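Callia Hall kitchen and side room: end of hire safety check, January round

Thank you for taking the check on this month. The sheet has grown a bit over the years, mostly my doing, and I've added comments under each item so that whoever has the clipboard next can see what I was thinking. Please write in the margins too, I do read them all!

1. Ways out
Front door: OK
Side door to Clasach Lane: OK, but stiff
Comment: The side door opens with a good firm push on the bar, and I'd like it to open with a gentle one. A drop of oil on the top hinge helped last winter and I think it wants doing again. The mat has crept forward too, so do kick it back against the wall as you go by.

2. Tables and floor left clear after a hire
Side room: ACTION
Comment: Tables should be cleared and wiped before the lights go off, and paper belongs in the bin by the hatch. I know how it goes at the end of a long afternoon, when everyone is hunting for their coat and the kettle has only just boiled, but paper does find its way to the floor and then under somebody's heel.

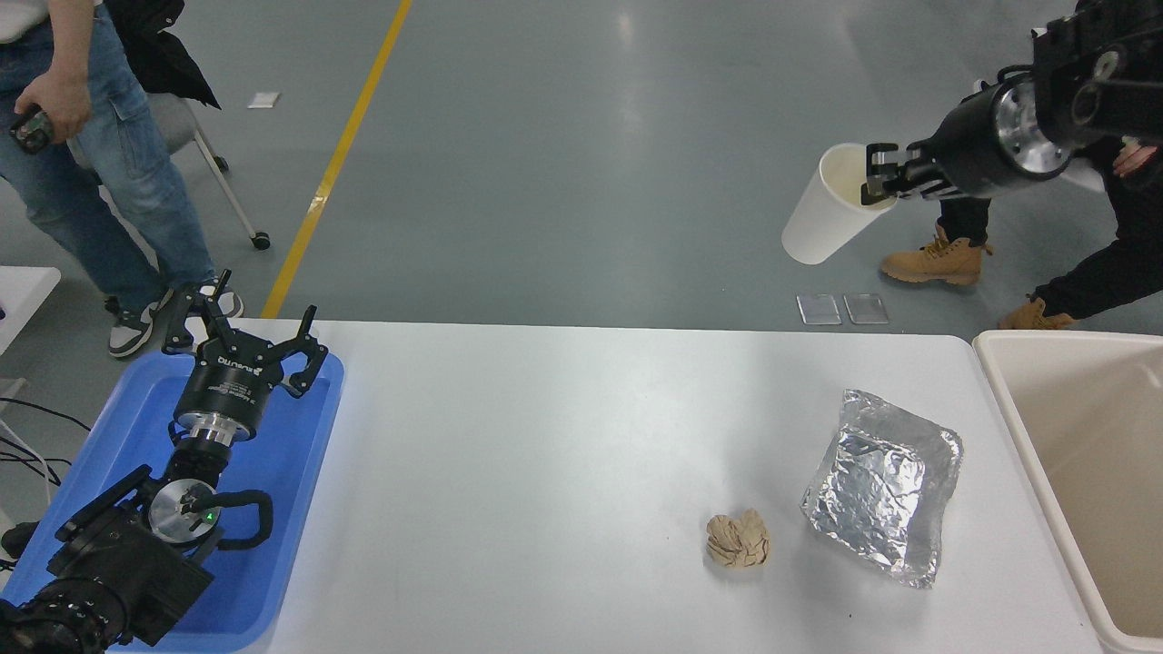
The floor itself is sound. I walked it in my flat shoes and then again in socks (I'm afraid the heating was on and I got comfortable), and the one loose edge by the radiator has been stuck down nicely.

3. Hot water and urn
Water at the kitchen tap, set to 60 degrees: OK
Urn lid and tap: OK
Comment: The urn is a Salgado and a dear old thing, but it must be filled to the line before it's switched on. The warning label has gone pale, so I've written it out again in thick pen and taped it up at eye level. Please leave it there even if it looks untidy.

4. Rubbish and recycling
Bins emptied: PARTLY
Comment: Foil can go in the green bin if it's clean, and scrunched together so it doesn't blow about the yard. Paper cups go in the ordinary waste, which I know feels wrong, but Rerkex send the whole load back if they find them in with the card, and then we have a very full shed for a fortnight. Wrapping paper and brown paper are fine for recycling, as long as there's no tape on them.

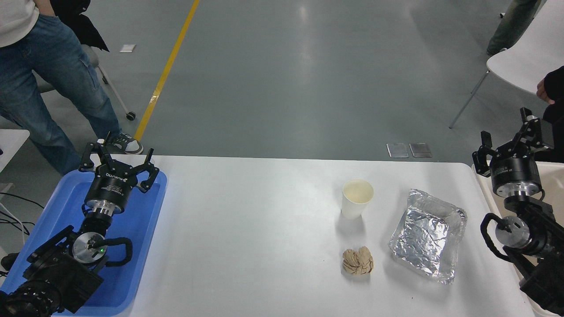 5. Fire blanket and extinguishers
Kitchen blanket: OK
Extinguisher by the cooker: OK, pin and tag in place
Extinguisher in the hallway: ACTION
Comment: The hallway one had a pushchair in front of it again. I've moved the spare chairs to the other wall so there's a proper space for pushchairs now, and we'll see if that does the trick.

6. Numbers in the room
Notice on display: OK
Comment: Up to 94 in the main hall, seated. The side room is 18, and that includes whoever is running the session. If you have a big booking, ring ahead and we'll swap you over.

7. First aid box
Contents: ACTION
Comment: Low on medium plasters, and the blue tape has vanished entirely. On my shopping list.

Still to do: hinge, plasters, tape, a word about the bins.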